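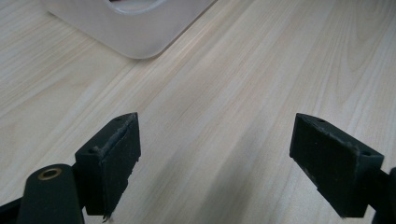 View from the gripper camera, fingers open, white container at the top

Wrist pose drifts when the table fills most of the view

Posted by Ignacio Mbeki

Hello all, and thank you in advance for reading, as I do tend to go on. I've been recording short demonstrations with a hand-held gripper and working out the camera's path afterwards from the video and the motion sensor. When there is plenty in view the path comes out lovely. When I bring the gripper down towards the table, as in the picture, the path starts to slide sideways, always along the wood grain, and by the end of the approach the software thinks I'm well away from where I am.

I'm using the Brodetti tracker with its default settings, which ask for at least 20 matched points per frame. The log tells me I have 172 at the start of the approach and 116 near the table, so I can't see why it should be unhappy. I've recalibrated the lens twice and checked the clock offset between camera and sensor, and neither made any difference that I could see. Has anybody met this? I'd rather like to train something on these recordings before the end of June!

Volker Hinrichs

Hello Ignacio, welcome, and don't worry about the length, I'm no better myself.

I'd look at where those 116 points are before trusting the number. In your picture the two black fingers take up a good part of the lower half, and they have just the sort of detail a tracker loves: little mounting holes, scuffed grey edges, that brass ring on the lower left. All of it travels with the camera, so those points hardly move from one frame to the next, and the solver reads that as "we are standing still". Meanwhile the motion sensor is telling it something else, and the two get averaged into nonsense.

Draw a mask over the fingers and the linkage and throw away anything found inside it. One fixed mask won't quite do if you open and close the gripper during the recording, so I make mine from the fully open and fully closed positions together, with a margin of 10 pixels all round. It wastes a bit of table but it's simple. Do include the shadow under the fingers if you can, because its edge gives false points too (softer ones, but they add up over a long approach).

Then there's the grain. Long pale streaks all running the same way are easy to follow across and hard to follow along, so a patch can slip down its own streak and still look like a good match. That would fit with your drift having a favourite direction. Try raising the corner threshold so that it prefers proper corners, and see what survives. You may find you're left with rather few points, in which case put a printed mat or a couple of markers on the table.

Visser Etville

Just use markers. I had the same on a plain desk and never got it to behave without them.

Ignacio Mbeki

Thank you both, that's ever so helpful. I plotted the points and Volker was right, a great clump of them sit on the fingers, with a good few along the scuffed top edges. I've made the mask from open and closed as suggested, and the sideways slide is a good deal smaller on the one recording I've rerun so far. There's still some left in the last part of the approach, which I suppose is the grain. The Erthorpe marker sheets are on order and I'll try the corner threshold while I wait. Does the mask want redoing if I swap the fingers for longer ones?

Volker Hinrichs

Yes, I'm afraid so, and again if you ever move the camera on its mount. Keep the old masks with the old recordings, or you'll get in a dreadful muddle later. I speak from experience.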